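Open day, Nelunham. Speaker notes, part 2: small arm demo

Start at 121 runs logged in June. Give the number, move on.

Arm: printed links, hobby servos, clamped to the table. Mention that Thygesen printed the spare gripper fingers. Skip the torque table unless asked.

Task: pick one wrapped candy, place it in the tray, return. Budget 13 seconds per pick. Vlastimil Štefanec runs the console; I talk.

Failures to own up to: eight dropped picks, most at the wrist rotation. Oltetti asked about this last time. Answer is finger pad wear.

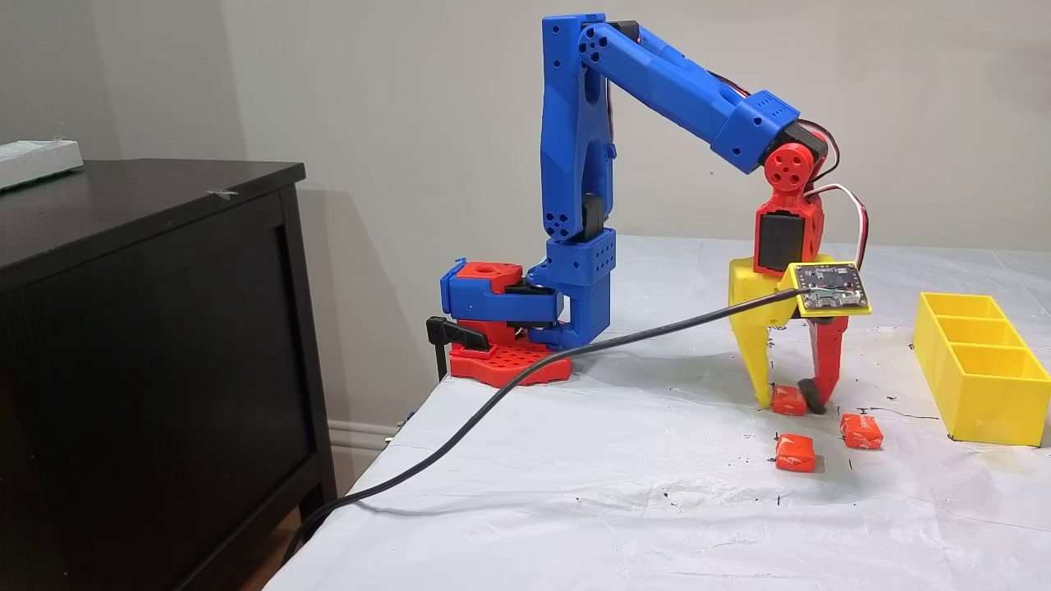
Page 8

Fingers open around the first candy, two more waiting, all three tray compartments empty. Point out the board on the gripper and its cable. Pause for questions, then Tenard slides.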